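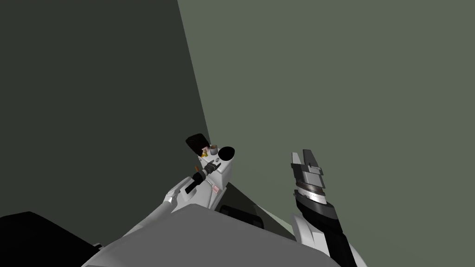 *Small brown cup, pale rim.*

OK, glaze notes while I still remember them. The Grorno brown is finally behaving on the inside of things and still being a brat at the lip. It breaks pale wherever the edge gets thin, and I like that on a mug, but Caroline's customers keep asking if it's worn off. So the job this weekend was to find out how much of that is the recipe and how much is me wiping too hard with the sponge.

Mixed a fresh 100 gram test batch, straight recipe, no tweaks. Sieved it through the 100 mesh and then put it through again because there were little rust-colored specks hanging around in the bottom of the jug (I think the iron had clumped, the lid was off that tub, you know who you are). After the second pass it looked like melted chocolate ice cream and I was very happy with it for as long as it took to dip the first tile.

Dipping notes:

- Short dip on Shirima red: went on thin and dried patchy, with finger marks that I couldn't rub out
- Longer dip on Shirima red: much better, nice even powdery coat, a bit thick at the drip end
- Same two on the white body: both fine. The white just drinks it more evenly. Annoying, as I have a whole shelf of the red to get through

I also did a row where I sponged the rims and a row where I left them completely alone, and I scratched an S or an L into the backs so I can tell which is which. Last time I wrote on them in underglaze pencil and then glazed over my own writing. Learned that one!

Tirkska is up next. She's got the new lower element in and Joyce Magesa did a dry run on Thursday, empty, just shelves and props. It climbed evenly all the way and topped out at 1,013 C on the display, right where she'd set it. I'd been convinced the thermocouple was reading low after the June firing (the one with the slumped bowls) but Joyce's witness cones agree with the display, so I'm going to quit blaming the thermocouple. It could easily have been the shelf position. Those bowls were jammed right up under the lid. 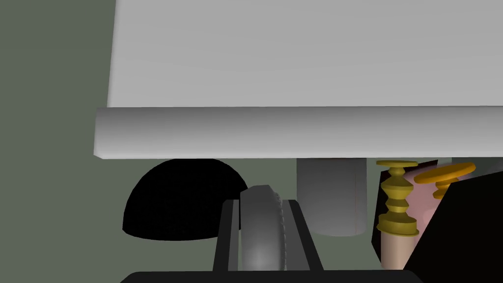

Page last changed: 28 January 2024

Loaded Tirkska this morning. Tiles on the middle shelf, standing up in the little clay holders, rims facing the peephole. Caroline Langat's test mugs went on the shelf below with fresh wash under them. I scraped the old wash back first and it came off in sheets, kind of satisfying, kind of alarming. Mask on for all of it, and I wet-mopped after instead of sweeping.

The wash itself: I used the Multa mix from the tall bucket. It had settled like concrete and needed a proper going over with the drill paddle. If you're using it, do that, don't just swish a brush around on top, you'll be painting with water. Two thin coats, brushed crossways, with a wait between them. I stopped well short of the shelf edges so flakes can't drop on whatever's underneath. Caroline lost a really lovely plate that way and still brings it up.

Program is the slow one, with the long hold near the start. The mugs have thick handles and I'm not totally sure they were bone dry. They weren't cold against my cheek, so I went for it, but the hold makes me feel better. No soak at the top this time! I want to see the glaze without it before I start changing more than one thing at once, which is how the last round of tests turned into soup.

Things I want to look at when it opens:

1. Pinholes on the red body, especially the thin dips
2. Whether the unsponged rims still break pale
3. Whether the thick drip ends ran. I left bare clay at the bottom of each tile so I can see how far
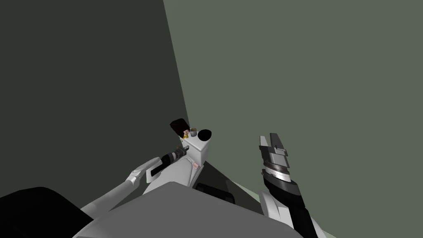 If the unsponged rims come out brown all the way over, then it's technique and I'll write "hands off the lip" on the bucket. If they go pale anyway I'm inclined to try a second quick dip on just the rim, upside down, and see if that gives enough thickness without making a fat roll at the edge. Joyce thinks a touch more clay in the recipe would make it cling better. She may be right, but then we'd have to re-test it on everything, and I'd like to keep one recipe for the whole studio if I can get away with it.

Leftover slop from the test batch is in the lidded yogurt tub by the sink, labeled. Please don't tip it into the main bucket, it's been sieved differently and I want to re-dip from it.

To order: more red iron, sponges (the dense kind, the cheap ones shed), small cones for the lower shelf. Caroline has the supplier login. Also the jug handle is cracked, so lift it from underneath for now.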